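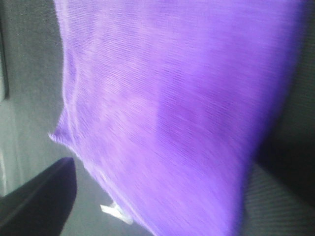 2021-10-18

Right, quick one as I've got to be out of the door by 4 and haven't eaten.

Wardrobe. Finally did it. Had been putting it off since May, when the rail came down in the night and I just sort of pushed everything to one side and shut the door on it. Lived out of the chair after that. Everyone has a chair.

Marisol lent me her copy of the Rullmont book, the one where you're meant to hold each thing and decide in ten seconds. Got through two jumpers and gave up on that. I can't decide anything in ten seconds. My way was bed, floor, bag. Bed for keeping, floor for mending, bag for out. The floor pile won by miles. Buttons mostly. One hem I pinned for a wedding and never sewed, pins still in, found them with my thumb.

Things I didn't know I still had: the Kusine apron from when I worked there. Interview trousers. A scarf of Verna Obi's that she has asked me for at least twice and I swore blind I'd given back. Sorry Verna. It's washed, it's by the door, come and get it.

Knitwear is folded now, not hung. My mum told me this for years and I took no notice and every cardigan I own has those little horns on the shoulders. Steam gets them out if you've the patience. Wool goes in the drawer with cedar bits, cotton on the shelf, anything stretchy rolled up becuase it slides about otherwise.

7 bags in the end. Four to the charity shop on Plerier Road, who only take them in the mornings so they're living in the hall and I keep walking into them. Two for rags. The last one is stuff I couldn't face, and that's gone back on top of the wardrobe. Don't tell Marisol.

Still need a new rail. The old brackets were only screwed into plaster, no plugs, nothing, whoever did that wants a word having with them. Measured the gap, 1086 mm, and of course the shop does them in every lenght but that. Will have to saw one down at the weekend if I can borrow a hacksaw. Anyone?

Ok, late. Toast then bus.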